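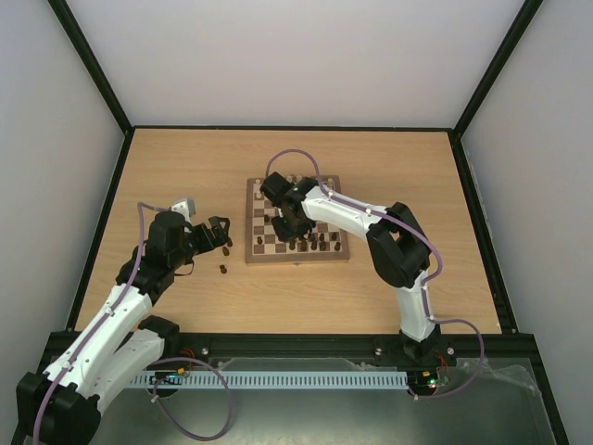 A folding chess set is a chess set whose board is made in two halves joined by a hinge, so that it closes into a shallow box with the pieces inside. The playing surface is on the outside of the box when it is shut and faces up when it is opened flat. Most wooden sets of this kind have a border around the squares and a small metal clasp on one edge, which ends up in the middle of a side when the board is laid out for play. Light and dark pieces start on opposite sides, and captured pieces are stood on the table next to the board, and three dark pieces stand to the left of the squares. Folding sets are used at home, in school clubs and when traveling, and are less common in tournament play, where one-piece boards and roll-up mats are preferred.

Construction

The halves are shallow trays, usually of beech, birch or pine in cheaper sets and of maple or walnut in better ones. Squares may be printed, burned, stained or made from veneer. Veneered squares wear better but can lift along the center line if the board is stored in a damp place. Two brass or steel hinges are set into the wood along the fold. The closing hardware on the opposite edge is a hook, a swing clasp or a pair of hidden magnets.

The inside may be lined with felt or fitted with a molded tray that has a slot for each piece. Sets without a tray are lighter, but the pieces knock against each other when the box is carried. Makers often limit the height of the king to suit the depth of the closed box, and this is the main reason folding sets tend to have small pieces for the size of their squares.

Sizes

Boards are sold by the length of one side when open. The Cilside home set measures 400 mm and the Jetwood travel set 316 mm. The Jetwood pieces have felt bases, and a version with magnets in the bases was added later. Vitale sells replacement pieces separately - useful to owners who have lost a pawn or two - with the king in 3 heights.

Setting up

The board is opened fully and placed so that each player has a light square at the right-hand corner. On many folding boards the hinge line runs from left to right between the players, with the clasp facing one of them. Play is not affected by the direction of the fold, provided the corner squares are correct. A board that does not lie flat can make pieces near the fold lean, and the usual cause is a bent hinge or a screw that has worked loose.

Care

Dust is removed with a dry cloth. Wooden boards should be kept away from radiators and direct sun, and stored closed - with the clasp fastened - to reduce warping. The Grukuvlow chess club, which lends folding sets to its members, checks the hinge screws each November and replaces worn felt at the same time.

See also

Chessboard
Chess piece
Travel games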